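Home Safety Checklist After a Brain Injury
Bonside Outpatient Rehab

Complete before discharge and again at the first home visit. Mark each item OK, FIX or N/A. Comments below are from the visit on Tuesday.

ENTRANCE AND HALL
Steps even, edges marked: OK
Handrail on both sides: FIX
Comment: Rail on the left only. The client's weakness is on the left, so the right side is the one that matters going up. Family has asked Vītola for a price.
Loose rugs removed: FIX
Comment: Runner by the coat hooks still down. Take it up or tape all four edges.

BEDROOM
Clear path from bed to bathroom, 3 feet wide: OK
Night light: OK
Phone reachable from bed: OK

BATHROOM
Grab bar at toilet: OK
Grab bar at tub: FIX
Comment: Suction type fitted. It came loose under hand pressure. Replace with a screwed bar, 18 inches long or more.
Water heater set to a safe limit: not checked, no access to the closet. 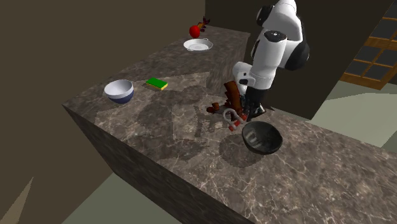 KITCHEN
Most problems after a brain injury show up during cooking, when the person has to follow steps and keep track of time. Stove use is supervised for the first 6 weeks — this includes reheating. Check that nothing needed daily is stored above shoulder height. On a large marble counter like the one shown, pick one stretch for food preparation and keep it clear. Anything with a handle sticking out toward the person should be turned or moved back, especially where one side of vision is reduced.
Smoke alarm tested: OK
Automatic stove shutoff: FIX
Comment: Pladico unit is still in its box. Needs an electrician.
Knives stored in a closed drawer: OK

MEDICATION
Weekly pill box filled by a second person: OK
Old prescriptions removed: FIX
Comment: 2 expired bottles in the hall cabinet. Return to pharmacy.
Seizure plan posted: OK, on the side of the refrigerator.

Items marked FIX are rechecked at the next visit. The bathroom bar and stove shutoff come first.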